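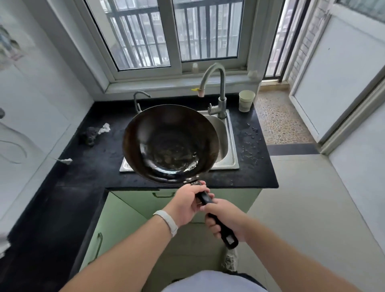

Taner Canpolat wrote in to say that he has washed his carbon steel wok with soap for years and it is blacker than ever, so why does every guide say water only? A fair point, and the short answer is that a little washing-up liquid does no harm to a well-seasoned pan. Long soaking does, and so does putting the thing away damp. The method below works with or without soap.

How to wash a carbon steel wok after cooking

You will need
A soft sponge, or a scourer with a gentle side
Coarse salt
Washing-up liquid (a drop, if at all)
Kitchen paper or an old tea towel
Cooking oil with a high smoke point

1. Let it cool a little
Tip out any food and leave the wok on a cold ring until you can hold your hand near the metal comfortably. Warm is fine. Cold water on a very hot pan can warp it, and a round-bottomed wok that has warped never sits properly in its ring again.

2. Wipe out the grease
Use a sheet of kitchen paper to take up the loose oil and put it in the food bin. Don't pour it down the sink.

3. Look at the bottom of the bowl
Take the wok to the sink and tilt it towards the light. Most of what sticks will be in the lowest part of the bowl. Run a fingertip over it. If it feels smooth, it is probably seasoning that has gone patchy and can be left alone. If it feels rough, it is food and needs to come off.

4. Rinse and rub
Run warm water into the bowl and work round it with the sponge, starting in the middle and going out to the rim. For stubborn bits, pour the water away, add a spoonful of coarse salt and rub that round with damp kitchen paper. The salt will turn grey or brown. Rinse it out and look again.

If that fails, put in 2 cm of water, set the wok back on the hob and simmer for a few minutes. Loosen the bits with a wooden spatula, then tip the water out carefully.

5. Turn it over and do the outside
People forget this part. Oil runs down the outside during cooking and bakes on a bit more each time, until there is a crust that flakes on to the hob. Hold the wok upside down under the tap and let the water run over the dome. Keep a firm grip on the handle with both hands, as a wet wok is heavier and more slippery than you expect.
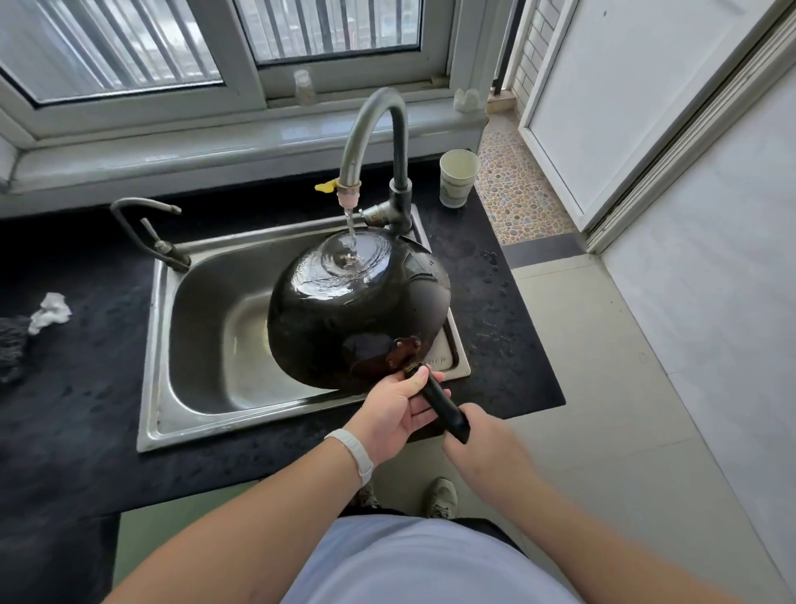 Rinsing the underside of the wok, handle held in both hands.

Go round the bracket where the handle is riveted on. Grease collects there, and so does water. An old toothbrush is the right size for the job.

6. Dry it on the heat
Shake off the water, wipe the wok inside and out, then put it over a medium flame until the last drops have gone. Tilt it so that the sides get some heat too. A tea towel alone won't do it – there is always some damp left around the rivets.

7. Oil it thinly
Turn off the heat. Put half a teaspoon of oil on kitchen paper, wipe it round the inside, then wipe again with a clean piece as though you had made a mistake and wanted it all off. Too much oil goes sticky in the cupboard.

If you find rust
Orange spots can be rubbed off with wire wool and a little soap. Dry the wok straight away, heat it, and wipe on oil as in step 7, letting it just begin to smoke with the window open. You may have to do this two or three times before the patch matches the rest.

Page last checked 27 December 2025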